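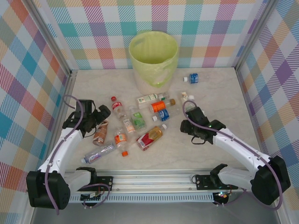 What stopped cell 2?

A force reading in the left wrist that stayed above its limit after the arm had let go of everything.

Fuad Yilma wrote that answer on the first line of the fault report and then could not get any further. The form had sixteen boxes. Box three wanted the cause.

He pulled the log again. The cell had been sorting bottles into the bin at Gidgate since the start of the shift. At cycle 165 the left arm closed on a bottle, lifted it, and reported a grip force of zero. It opened. It reported a grip force well over the limit with nothing between the fingers. The controller did what it was built to do and cut power to both arms. The brakes held. The stop took less time than the spec allowed.

"So it worked," Bezawit Demissie said. She had the guard key on a cord around her neck and had not yet used it.

"The stop worked. The sensor reported a load that wasn't there."

"Or the zero was wrong."

He had considered that. The wrist sensor was a Wibisono unit, replaced in August and calibrated on the bench. The Tralix controller zeroed it at the start of each run. If the arm was touching something at that moment, the offset would be wrong for the whole run, and the error would have shown in every cycle. He had checked the first fifty. They were clean.

"Lock it out," he said.

She turned the isolator, hung her tag, and tried the start button. Nothing moved. She initialed the sheet and passed him the pen. He hung his own tag beside hers.

With the power off he took hold of the left wrist and turned it slowly by hand, as far as the brake slack allowed, while she watched the sensor channel on the laptop. The sensor had its own supply. The number stayed flat. He pressed the cable toward the housing and the number went to full scale.

"There," she said.

He let go. It went back to zero. He pressed again and got nothing, then full scale, then nothing.

"Broken conductor," he said. "Inside the jacket. It only opens when the wrist is at one end of its travel."

"What's the cable rated for?"

He had the sheet open. "Flex life, 3,000 hours."

"And how many has it got?"

The counter had been reset when the sensor was changed. The cable had not been changed with it. He looked for the earlier counter value in the maintenance file and found that the field had been left blank, and that the signature under it was his.

Bezawit read it over his shoulder. She did not comment. She went to the Akinitz cabinet and came back with a new cable, still in its bag.

"The right arm too," he said.

"I brought one."

He typed the cause into box three. In box four, under contributing factors, he wrote: Service counter reset without recording previous value. F. Yilma. He dated it April 15, 2019, and went to find the small hex key.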